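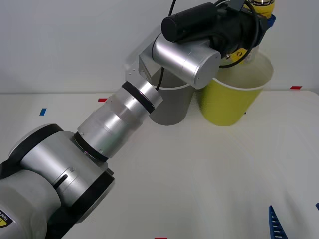

A white tabletop shows marks early, so wipe it often.

Cleaning a White Work Table
By Honeylyn Mangubat
Reading time: 2 min

Dust first with a dry cloth. Grit dragged around under a wet sponge leaves fine scratches, and those hold dirt.

For everyday marks, use warm water with a drop of dish soap. Wring the cloth out well and keep water away from the seams. Dry right after.

Coffee and tea rings need baking soda mixed with water to a thick paste. Leave it on for 15 minutes, then wipe it off with a soft cloth. Don't scrub.

Pencil comes off with a plain white eraser. For ballpoint, dab on a little rubbing alcohol and test a hidden spot first. Rinse afterward.

Skip scouring powder and steel wool. Once the finish is dull it stays dull.

Wash the cloths separately, without fabric softener.

Get new tips by email. Sign up for the Clatness newsletter.
We use cookies. Accept | Settings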